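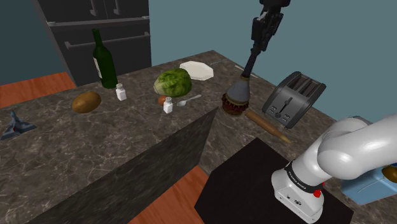 Quem somos

A Brunness começou com uma pergunta de sábado à noite, daquelas que aparecem com a pia cheia: afinal, as máquinas já conseguem arrumar uma cozinha? Éramos 2 pessoas e um computador velho. Hoje continuamos a fazer a mesma pergunta, só que com cozinhas simuladas, bancadas de mármore que não mancham e um braço que nunca pede folga.

A resposta curta é: ainda não, mas está ficando interessante! Pegar uma colher fina, deitada no mármore, continua a ser um problema sério. Uma couve redonda e uma peça cheia de enfeites pedem jeitos de agarrar bem diferentes. 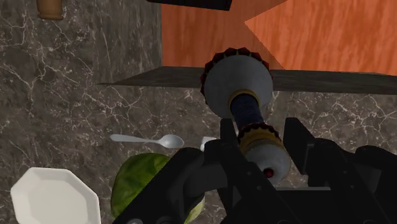

Texto da fundadora e responsável pelos testes, Brunness

Eu venho do chão de fábrica – trabalhei anos na linha da Clarkberg, onde cada peça chegava sempre na mesma posição. Casa não é assim. Em casa tem saleiro ao lado de repolho, prato na beirada, coisa que alguém largou ali e esqueceu. Foi por isso que montamos o Hayashi, nosso conjunto de 277 tarefas domésticas (guardar, virar, empilhar, passar de uma bancada para outra). Cada uma é repetida 3000 vezes na simulação antes de eu abrir a boca para dizer que funciona. No mês passado, 37 tarefas passaram no nosso critério. Eu comemorei com bolo!
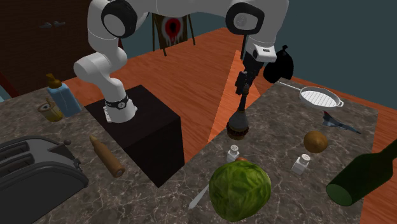
Onde estamos

Nossa sala fica no prédio Dastley, segundo andar, e em janeiro abrimos para visitas de escolas. Pode escrever antes ou aparecer – o café é por nossa conta, e a louça ainda sou eu que lavo.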